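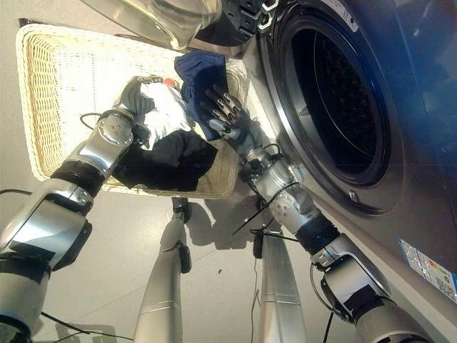
Filed under: Makers & Workshops

Laundry night at the shared workshop

I popped into the Kustham workshop on Tuesday evening meaning to borrow a clamp, and stayed until they locked up. The home robot build has moved on to washing! Leonor Peixoto and Eduard Kolář have been at it since the spring, and the job they've set themselves now is getting a basket of clothes into a front loader with two arms and no human help.

It's harder than it sounds (I'd never given it a thought, I just shove mine in with a knee). The basket is wicker, so it bends a bit when it's gripped, and Eduard says the left hand has to hold the rim while the right one deals with whatever is hanging over the side. Dark things are the worst. Navy and black look much the same to the software, and Leonor has spent most of October teaching it where one sleeve stops and the next begins.

I asked what it had all cost and got a slightly pained look — £1,981 so far, not counting the washing machine, which Margarida Cordeiro gave them when she moved house. The arms took seven months of evenings. Four people now have keys to the back bench, and Fernanda Aguiar has taken over the wiring, which she'd like to get tidied before anyone adds another cable to it.

Next up is shutting the door and pressing start, and that means a fingertip that can feel a button. They've tried four sorts of rubber and Eduard isn't happy with any of them, so if you have offcuts of something soft and grippy, bring them along.

The bench is open to visitors on Tuesdays from 7 in the evening. I did go home without the clamp, so I'll be there again next week.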